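Comforter

A comforter is a thick bed cover with a soft filling stitched inside two layers of fabric, and it's the thing most of us pull up to our chins from October on. I've kept this entry on the household linens wiki since 31/07/2019, and I still get more mail about comforters than about anything else in the bedding section (pillowcases come a distant second!).

Comforter, quilt or blanket?

People mix these up all the time, and I did too until I started sewing my own. A comforter is puffy, made in one piece, and used without a cover if you like. A quilt is flatter, with a top layer, a thin batting and a backing held together by stitching that's meant to be looked at. A blanket is usually a single layer, woven or fleecy. Quilting as a technique turns up on all sorts of things, though, so you'll find diamond stitching on pillows, jackets and even oven mitts.

Layering on a real bed

Catalog beds have everything folded in thirds at the foot. Mine never has, and I doubt yours does either. Most beds I know carry a printed blanket over the mattress, a comforter shoved up against the wall, and whatever clothes came off last. Prints don't have to match! Big leaves and ferns in brown and rust sit happily next to a green and white comforter with little squares all over it, and a strip of bright lime with lace trim only makes it more cheerful.
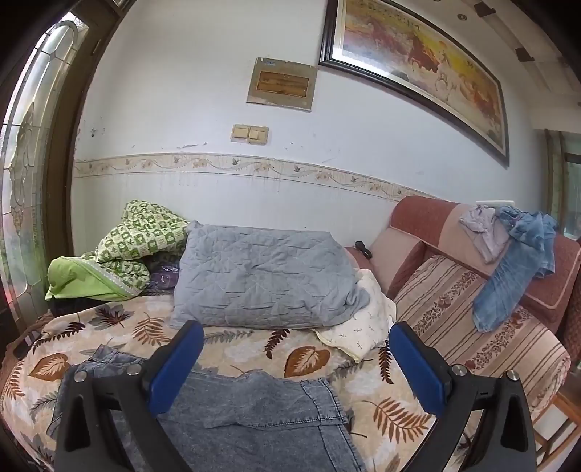 Fillings

Down is the warmest for its weight, but I sneeze, so I use polyester. My everyday one is a Prelance, and the winter one is a Rungrueang that my friend Chaiwat Yimyam talked me into. Cotton filling is heavier and flatter, and I love it in August when I still want something over my feet. Wool is lovely if you can air it outside.

Washing and storing

Check the label first, then check that your machine is big enough, which mine wasn't (I ended up at the laundromat with 2 of them and a pocketful of quarters). Dry on low, stop and shake it out now and then, and keep going until the middle of the filling feels dry. I give mine another 48 hours over a rail before it goes into a cotton bag for the summer.

Related entries
Bed skirt
Blanket, printed
Lace trim
Pillow, quilted
Throw
Washing denim at home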